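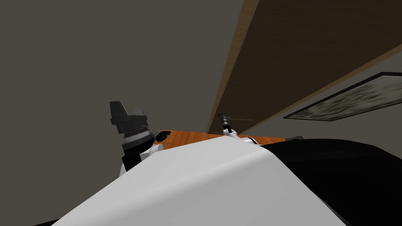

Sabina Jireš wondered in a comment whether anyone gets good demonstrations out of a simulated two-arm robot on the first try, and if so, could they please share their secret.

Not me! I'm a few weeks into this and having a great time, but I'm stuck. I'm teleoperating two arms in simulation with a pair of hand controllers, recording myself doing the task, and then training a policy on the recordings. The job I picked is passing a thin rod from one gripper to the other. Sounded easy. I have 50 recordings, and the trained policy reaches for the rod nicely, gets the second hand near it, and then just hovers there like it forgot why it came.

My view is from the robot itself, so I'm looking past its body at the arms. I stop and think a lot right before the handover (depth is hard for me there). Should I record more, or is something wrong with the ones I've got? Also, is it OK to mix in runs where I missed the grab and tried again?
Posted by Cercombe

Kenneth Rutherford
Love this project, handovers are such a fun place to start. I'm pretty sure your pauses are the trouble. If you sit still for a second or two before every grab, the recordings are full of moments where the correct thing to do is nothing, and the policy learns that too. Then it gets to the same spot, does nothing, sees the same view again, and does nothing some more.

Two things to try before you record anything new. First, trim the still stretches out of the recordings you have. Look at the joint speeds and drop the steps where both arms and both grippers are at rest, but leave a few steps around each open and close. If your policy uses past frames as input, go gently, or you'll end up with little jumps that confuse it. Second, practice the handover with recording turned off until you can do it in one smooth motion. I did 3 practice runs before each recorded one when I was learning and it made a huge difference.

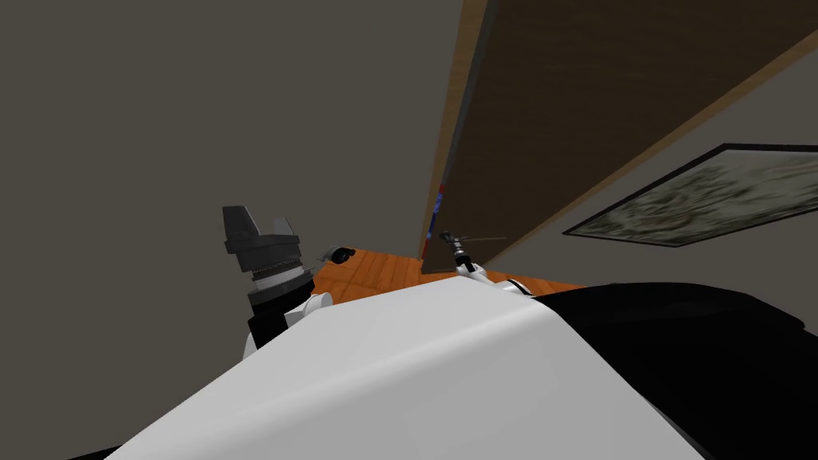 Then check what the policy can see at the moment of the grab. If your only camera is up on the body, a rod that thin is only a few pixels wide at arm's length, and a near miss looks almost the same as a hit. Add a simulated camera on each wrist if your setup lets you. It costs you nothing but rendering time, and you'll be a better operator with it too, once you have that second window open next to your main view!

On the retries: keep them, as long as you ended up with a good handover. They show the policy how to get back on track. Toss the ones where the rod went flying.

Bendwood
just get more data. 50 is nothing, I went to 400 on mine and it started working great

Jardine
More data helped me too, but I'd fix the pauses first or you'll have 400 recordings of hovering. I stopped at 100 clean ones and was thrilled with the result. One thing to add to Kenneth's list: always use the same hand to give and the same hand to receive until it works. I was switching sides depending on my mood, and the policy kept trying to do both at once. Also move the start position of the rod a little each time, a couple of inches is plenty.

Cercombe
Trimmed the still parts tonight and wow, there was a LOT of standing around in there. Retraining now. Wrist cameras are next, and yes, I was switching hands, oops. Thank you all, I'll post the new numbers here when it's finished!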